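What Is Paint, Anyway?

Look around the room you're in. The walls are probably painted. So is the door, and maybe the shelf and the pencil in your hand. Paint is everywhere, and it does something pretty amazing. It goes on as a gooey liquid, and a few hours later it's a tough, dry skin that you can lean on, bump into and wipe with a sponge!

So what is in that can? And how does goo turn into a skin?

The colorful part

Every paint starts with pigment. Pigment is a powder made of very tiny colored grains. If you have ever rubbed a piece of soft brick on the sidewalk and made a red streak, you have used a pigment.

People have been grinding up pigments since the Stone Age. Cave painters used rusty-colored dirt for reds and yellows, and charcoal from their fires for black. Rust colors are great because they hardly fade at all. Some of those cave horses and bison are still bright after thousands and thousands of years in the dark.

Blue was much harder. There is plenty of blue in the sky and the sea, but you can't scoop it up and grind it! For a long time one of the best blues came from a stone called lapis lazuli, and it could cost as much as gold. The ancient Egyptians cooked up their own blue by heating sand, copper and a few other things in a very hot oven.

The most important pigment today is white. It's called titanium dioxide (say it: tie-TAY-nee-um die-OX-ide), and it bounces light back so well that a thin layer can hide what's underneath. It goes into white paint, but also into light blue, pink, cream and lots of other pale colors.

The sticky part

Pigment alone won't stay on a wall. Try it with chalk dust — one puff and it's gone. You need a glue, and in paint the glue is called the binder.

People have tried all kinds of binders. Egg yolk works really well (if you've ever left an eggy plate in the sink overnight, you know how hard it sets). Milk works too, and so does oil pressed from the seeds of the flax plant. Many wall paints today use a kind of plastic, chopped into bits so small that they float around in water.

The runny part

Pigment and binder together would be much too thick to spread. So there is a third part that makes everything runny. In most paint for indoor walls, that part is plain old water. In some other paints it's a stronger-smelling liquid called a solvent, and you need the windows wide open when you use it.

The runny part is only there to help. Its whole job is to get the paint onto the wall and then float away into the air.

Getting it on the wall

Brushes are good for corners and edges, but a big wall would take you forever. A roller is much faster. Its cover is fuzzy for a good reason: all those little fibers hold paint between them, and when you push the roller along, they let it go a bit at a time. A smooth roller would just skid and drip.

Long fluff holds more paint and reaches into the dips of a bumpy wall. Short fluff leaves a smoother coat, so painters like it for doors. 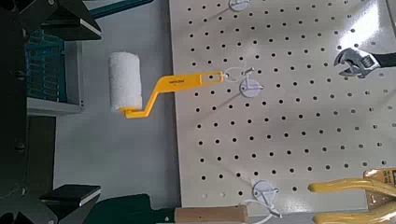

A paint roller with a fluffy white cover.

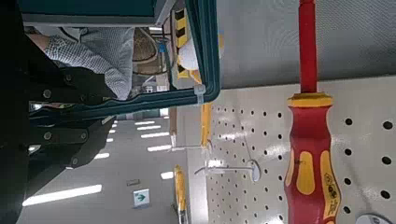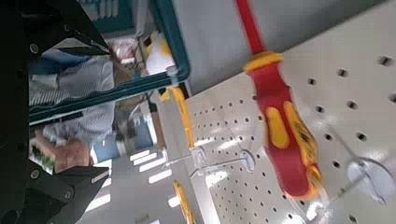

How does paint dry?

Wall paint dries in two steps, and the second one is the really cool one.

First, the water evaporates. Tiny bits of it leave the wet paint and drift off into the air, the same way a puddle disappears on a sunny day. Warm, dry air makes it go faster. On a damp, chilly morning in February it can take ages.

Now for step two. With the water leaving, all those floating bits of plastic get squeezed closer and closer together. They bump, they touch, they squash flat against each other, and at last they join up into one stretchy sheet with the pigment trapped inside. Once that has happened, the bits don't let go again. That's why you can wash a wet paintbrush in the sink, but you can't wash a dry wall back into liquid.

Oil paint does it differently. It doesn't need to lose water, because there isn't any in it. The oil takes in oxygen from the air and slowly turns hard. An artist's thick oil painting can feel dry on top and still be soft in the middle for months!

Paint is a raincoat

Paint looks nice, but it also has a big job. Wood that gets soaked over and over will rot. Iron that gets wet will rust. A coat of paint keeps the water off.

The lighthouse on Grullolholm is a good one to think about. It stands right where the waves hit the rocks, so it gets rain, salt spray and blazing sun, sometimes all before lunch. Sunlight slowly breaks up the binder, and then the pigment rubs off like chalk. The tower is repainted every 2 years, red and white, from the lamp room down. There are 266 steps inside, and the paint cans have to be carried up every one of them. Phew!

How many colors are there?

The Zelia paint works in Dondell keeps recipes for roughly 4,000 colors, and they are all mixed from a small shelf of pigments. A recipe might say: mostly white, a squirt of yellow, one drop of black. One drop too many and your sunny yellow turns a bit like pea soup.

You can try it yourself. Put a big spoonful of white poster paint on a plate and add a dot of blue with a toothpick. Stir it and paint a stripe on paper. Add another dot, stir, and paint a second stripe next to it. Keep going until you run out of paper.

Try it again with red. Then let everything dry and look once more — are the stripes lighter or darker than they were when they were wet? Write down what you see.

Words to know

Pigment: a colored powder that gives paint its color.
Binder: the glue that holds the pigment together and sticks it to the wall.
Solvent: the liquid that makes paint thin enough to spread.
Evaporate: to turn from a liquid into a gas and drift away.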